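Tindorstead Evening Institute
Filed under: Course Handouts, Small Business, Packaging & Returns
28 July 2018

Selling Small Things by Mail
Handout 4: The Box, the Paper and the Return

Last week we covered pricing, and several of you went home gloomy. This week is cheaper. We are going to talk about what happens between the moment a customer pays you and the moment she decides whether she likes you, a stretch of time in which you are represented entirely by cardboard.

Most beginners spend their money on the product and then post it in whatever was behind the fridge. I did this myself for two years under the name of Lobo Stationers. The stationery was good. The boxes had previously held cat food, and said so.

1. Choosing a box

Start with the thing you sell and measure it in its widest mood. A candle is easy. A scarf is a liar. Add room for your padding and your paperwork, then stop adding. Carriers charge for size as well as weight, and a box with too much room in it is a fee you pay to ship air.

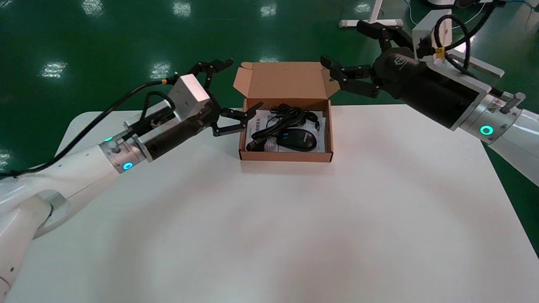 Mailer-style boxes, the sort with a lid joined along the back, are what I recommend for anything smaller than a shoe. They fold up from flat and store in a stack. They also open toward the customer like a book, so you get to decide what she meets first. A black computer mouse sitting right on top of its printed paper, with the cable coiled and tied, makes the point well enough: product first, reading matter second. Put the paper on top and you have asked someone to do homework before she gets her present.

Plain brown is fine. Printed boxes usually come with a minimum order, and the Trimden supplier we use for class samples won't print fewer than 500. Please think hard about where you would keep 500 boxes with your name spelled wrong on them. A rubber stamp costs less and can be corrected.

2. What goes in with it

You need a packing slip. You need care or use instructions if the item can be ruined by washing, sunlight or optimism. You may want a thank-you card. Keep it short and don't sign it from the dog.

Fold each sheet once if you can. Paper folded into 15 panels will be opened once, in anger, and never closed again. If you sell to people who read another language, print a separate sheet for them and get a person to check it. My one attempt at a bilingual leaflet told customers in two languages to boil the notebook. 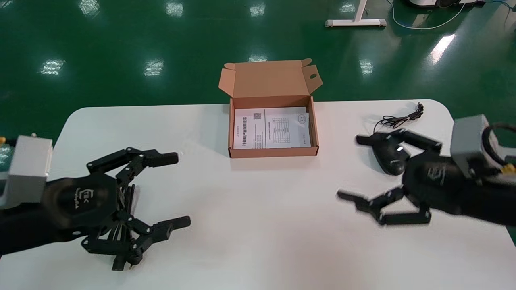
3. Returns

Write your policy before your first sale, when you are still a reasonable person. Say how many days the customer has, who pays the postage and what state the item should be in. Our practice shop at Busarow allows 19 days, a number arrived at by argument. Yours can be anything the law where you live will put up with, so look that up before you print it.

A box that survives being opened can be used for the trip back. Tape it so that it can be slit without tearing the lid - one strip, one side. Customers who have to hunt for a new box get slower and crosser, and both show up in reviews.

When a return arrives, open it the same day. Check the item against the slip, write down what is missing, and refund or reply before supper. I have kept a returns notebook for years. One leap year it had an entry for all 366 days, which is how I learned about glue.

For next time

Pack one item you hope to sell and mail it to yourself. Keep the receipt. Bring the box to class unopened, however curious you get, along with a draft returns policy that fits on half a page. Scales will be on the back table. Bring your own tape.

Shares: 19
Comments: 15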